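チケット番号 3851
件名:デジタル化論文の巻号メタデータ不整合
対象:Arnton 科学史文庫 閲覧システム
報告者:Ada Bassi
担当:Osvaldo Leone
状態:保留

2006年11月4日 受付
解剖学関係の紀要を著者名で検索すると、1896年刊の巻に収録された論文の一部が別の巻の書誌に紐づいて表示される。本文画像は正しい。目次から開いた場合は再現せず、検索結果から開いた場合のみ再現する。

調査1
索引を再構築したが変化なし。該当レコードを抽出したところ287件。いずれも Rokthorpe 形式の旧目録から移行したもので、巻番号欄に分冊番号が入っている。図版のみの頁には影響なし。
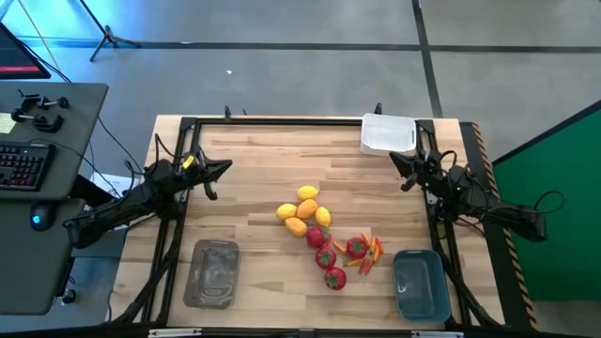 作業台と左右のアーム

調査2
移行スクリプトの変換表を確認。旧目録では巻と分冊が同一欄に斜線区切りで記録されており、斜線の後ろの値だけが読み込まれていた。Kinyua 寄贈分は欄が分かれているため正常。

対処
変換表を修正し、試験環境で287件を再投入。256件は正しい巻に紐づいた。残る31件は斜線がなく、自動判定不可。原本の標題紙と照合する必要がある。

報告者コメント(Bassi)
試験環境で確認済み。ただし献呈書簡を合綴した巻では、書簡の日付が刊行年の欄に出る。本件と同じ原因か。

担当者回答(Leone)
別原因。刊行年は注記欄から補完しており、書簡の日付を拾っている。別チケットで扱う。

残作業
・31件の標題紙照合(原本は Ravilton 書庫、閲覧申請中)
・本番環境への反映
・引用書式出力の再確認。修正前に出力した引用には誤った巻番号が残るため、利用者向けに告知を出す。

次回更新は2月の目録更新時。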